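Rivas : le café associatif rouvre en septembre

09/07/2020 – Fermé depuis le printemps, le café associatif de la rue Trondard accueillera de nouveau le public en septembre. La salle passera de 22 à 12 places assises et le service se fera uniquement à table.

La carte est réduite à trois plats du jour, préparés sur place avec des légumes de la ferme Gretum.
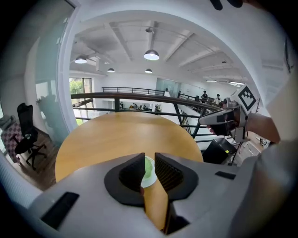 Une assiette blanche sur une table ronde en bois.

« Nous préférons reprendre doucement », explique Aba Darko, qui gère le lieu. Les 70 adhérents recevront les nouveaux horaires par courrier – les inscriptions restent ouvertes à la librairie Skestent.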